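5 June 2023

Site rebuild, notebook entry (carrying on from the page with the coffee ring)

Right, the builder trial. I said I'd give it a proper go before moaning, and I have now given it a proper go, so some of what follows is moaning and some of it is me being quite pleased.

Quick recap for Mafalda, who missed the last two catch-ups. Our old site is hand-written pages plus a pile of includes that only Higinio ever understood, and he would like to stop understanding them. We shortlisted two website builders, Plasus and Rarau. Montserrat took Rarau and I took Plasus. Same job for both: home page, the project pages, the people page, the news archive, a contact form that really does send mail to somebody.

Setting up was quick! I had a home page with our colours on it before lunch, and it looked decent on my phone without my touching a thing. The templates are mostly aimed at cafés and wedding photographers, so I spent a silly amount of time removing a booking calendar that kept coming back every time I switched layout (you have to delete it from the footer as well, Fuad found that, thank you Fuad). After that it behaved.

The import was the bad bit. The old site has 992 pages if you count every news item going back to the beginning, and Plasus takes them in batches of 100 as a spreadsheet upload. Fine, annoying but fine. Except that it guesses the date format from the first row of each batch, so any batch that begins on a day that could be read either way round gets all its dates swapped. I had news from November sitting in the wrong half of the year and didn't spot it until batch six. Deleted the lot, rewrote the export script to spell the month out in words, started again. The second run went through clean apart from 17 pages with odd characters in the titles. Most of those are people's names with accents, which is a bit embarrassing on a people page, so I fixed them by hand and apologised to Montserrat in person.

Export script is in the shared folder under import, the one ending in v3. Please don't use v2. I should delete v2.

Next job was pictures. The old site has them at whatever size they came off the camera, and the home page was pulling down enormous files to show something the width of a playing card. Plasus makes its own smaller copies on upload and serves the right one depending on the screen, which I didn't believe until I watched the network tab. Good. What it doesn't do is let you choose the crop per screen size, so anything wide gets its middle kept on a phone and the sides thrown away. You can set a focus point by clicking on the picture in the media library. I did the project headers and left the news ones alone, life is short.

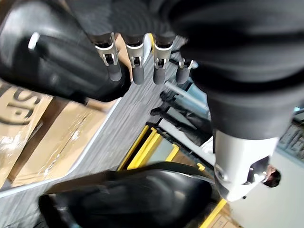 Hand and arm over the carpet.

Alt text: the import drops it. All of it! The column is there in the spreadsheet and gets ignored. Mansa wrote most of our alt text and was not thrilled to hear this. I've asked their support whether there's another way in, and got a friendly reply that answered a different question. Asked again. If it's a no then we're typing it back in by hand, and that alone might swing me towards the other one.

Redirects. There's a redirects screen and it takes a plain list, old address on the left and new on the right, no fuss. I pasted the whole lot in and clicked through a random handful, all fine. The old addresses ending in .html needed a separate line from the ones without, so the list is longer than you'd think. Higinio, you had a few pointing at Bramport from when the mailing list lived there. I've kept them going to the contact page for now, shout if you want them gone.

Contact form: works, sends, lands in the shared inbox. The first few went to spam. Changed the sender to our own domain, added the record they ask for, and the next ones came through properly. The thank-you message after sending is in a font I can't find the setting for. Leaving it.

Speed. I ran the page test on the old home page and the new one from the same desk, one after the other. New one is better on the phone setting and a touch worse on desktop, and I think that's the cookie banner script, which loads before everything else. Fuad says there's a switch to delay it. I couldn't find the switch. Fuad, come and show me the switch.

Things I liked: undo goes back a really long way, two people can edit different pages at once without treading on each other, and the preview link can be sent to someone without an account. Sent it to Mafalda, who opened it on the train and came back with a list of typos (all fixed except the one in the Pintér page title, where I'm not convinced it's a typo).

Things I didn't: the code box only takes a short snippet, so the publications list can't go in as it is now. It has to be rebuilt with their list block, and their list block sorts by title and only by title. Publications sorted by title is no use to anyone. Montserrat says Rarau sorts by anything you like but falls over on the redirects, so there we are.

Still to do
Chase support about the alt text
Try the publications list as a plain page and see how horrible it is to keep up
Check the news archive pages past the first one, the next button vanished for Mansa in Firefox
Find out what happens to the site if we stop paying, can we get the pages out again and in what shape
Swap with Montserrat, I do a day on hers and she does a day on mine
Delete v2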